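24th November
By I-seul Ma

The Tritley winter craft market will open in December with 30 sellers, 8 more than last year. The organizers expect 2,000 visitors.
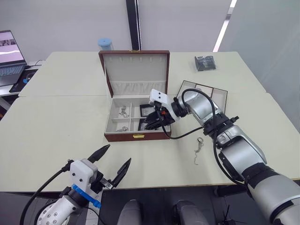
Jewelry box with a silver-colored chain inside.

The market moves this year from Min Street to the old Kustari hall, where there is more space and heating.

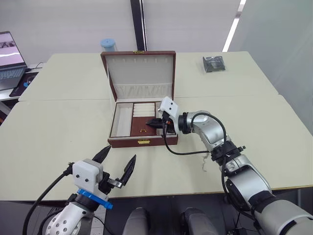
Padded ring rolls and a small gold ring.

Bus 45 will stop at the hall door. Parking is free after noon on the Itik side of the river.
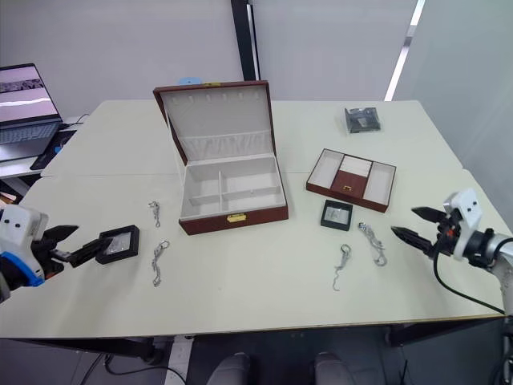
Open box with a brown tray beside it.

Sellers can still ask for a table at the town office.

Contact the newsroom | © Tritley News | Back to top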